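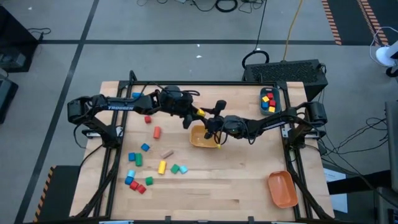
PLUTIER, August – Ondden, a maker of wooden toys and storage for young children, will begin selling its Totard block set this month. The set has 102 wooden pieces in cubes, cylinders, half-cylinders and longer rectangular blocks, in red, blue, green, yellow, orange, pale teal and plain wood.

Totard is sold with its own containers, so that putting the blocks away is part of play. Families and classrooms can sort by color or by shape, or just fill a tray with cubes and leave the rest for later. Each set comes with a gray tray, two orange bowls in different sizes and a printed card with 10 sorting games. Most of the games take a few minutes and can be played by one child or several.

The blocks are sized for children ages 2 to 7. Edges are rounded by hand at the company's workshop in Plutier, and replacement pieces can be ordered one at a time. Customers who own the earlier Sung set can mix the two, as the cubes are the same width.

"Parents asked us for a set that was easy to clear off the kitchen table before dinner," the company said in a statement. "We started with the trays and bowls and worked out the number of blocks from there."

A tan basket with a handle slot in the front is available separately. It holds the larger pieces and fits on a standard bookshelf. 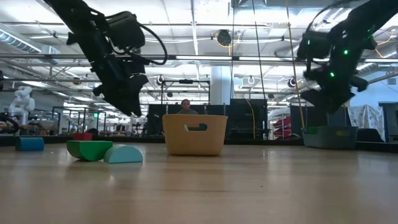
*Totard blocks on a wooden tabletop, with the tan basket.*

Schools and child care centers may order Totard in packs of 7 sets, with extra bowls on request. Orders placed in August will ship from Plutier in the order received. Stores that carry the Sung set will be sent a Totard order form with their next delivery.

**Press contact:** Ondden Press Office, Plutier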